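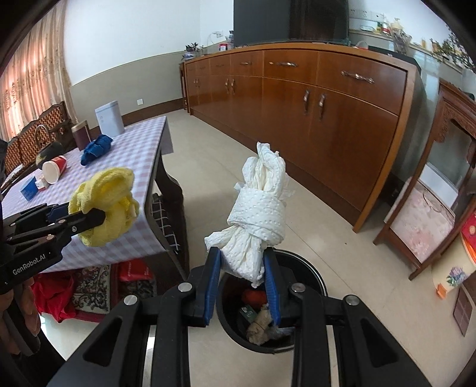 Step 1. Load the episode and find the release

Open the episode in Skirex and switch the timeline to gripper width. You get two traces, one for each hand. For a table-clearing task like this one, where the right gripper takes a paper towel to the trash bin and the left gripper is still holding a yellow cloth, the two traces look very different. The left one stays flat for a long stretch. The right one drops at the grasp, stays low during the carry, and climbs again at the release.

Put the playhead on the last frame before the right trace starts to climb. Press M to drop a marker and name it pre_release. All the steps below use this marker.

If you can't find the climb, check that the width channel was resampled to the video clock at import. Episodes brought in before March were not, and the marker will land too early. Reimport them with:

skirex import --resample width --episode 1128

Step 2. Label each hand on its own track

Older label files had one track for the whole episode. Don't use that layout for two-handed work. Create a track called right and a track called left, and give each one its own segments.

For the right hand, use these labels in order:

reach
grasp
carry
align
release
retreat

For the left hand, use hold for as long as the fingers are closed on the cloth, even if the hand moves. The planner reads hold as "this gripper is busy, don't assign it anything." If you mark part of it as carry, the planner will look for a target and fail with NO_GOAL.

Step 3. Mark the container opening

Crumpled paper has no fixed shape, so we don't estimate a pose for it. The release check only needs two things: the fingertip point, which comes from the tracker, and the container opening.

At pre_release, pick the ellipse tool and fit it to the rim of the bin. Use the inner edge. The silver rim on this bin is easy to follow, but part of it can be hidden by the fingers or the object. Fit the visible arc and let the tool close the rest. Save the ellipse as goal_opening.

Don't label what is already inside the bin. The red item and the green package are picked up by the detector as separate objects, and if you leave those boxes in, the planner may treat them as things to grasp. Select them and set ignore to true.

Step 4. Write the release condition

Open the task file and add this block under the right hand:

release_when:
 point: fingertip_mid
 inside: goal_opening
 margin_mm: 37
 stable_frames: 7

The margin shrinks the opening inward from the rim. A twisted towel has loose ends that stick out past the fingers, and with a margin of zero it tends to catch on the edge and hang there. Hui-mei Fung tested several values on paper and cloth, and 37 is what we ship as the default. For a small rigid object you can go lower.

stable_frames is how long the point has to stay inside before the fingers open. Raise it if your tracker jitters.

Step 5. Check the detector on the background

Run the perception pass over the full episode:

skirex perceive --episode 1128 --classes tidy_v2

Then scrub through and look for false targets. Rooms with a lot in them give the most trouble. The usual mistakes are:

Tablecloth checks read as flat items. Turn on the plane filter.

A blue cloth on the table merged with the tablecloth. Split the mask by hand on one frame and propagate it.

A handbag on the table marked as trash. Add handbag to the keep list. The keep list always wins over the class score.

Step 6. Replay the condition

Run the replay before you send anything to training:

skirex replay --episode 1128 --check release

The replay compares the frame where your condition becomes true with the frame where the person opened the gripper. A small gap is fine. If the condition never becomes true, the margin is too large for the opening or the ellipse was fitted to the outer rim. If it becomes true during carry, the ellipse was probably saved in image coordinates. Change its reference to world and run the check again.

When the replay passes, set the status to ready and push. Po-yen Kan merges ready episodes into the Skiltesano set.

Known problem: replay stops with error 2507 if the left track has a gap. Fill the gap with hold or idle.

Last updated Sep 15, 2024 by Akua Bonsu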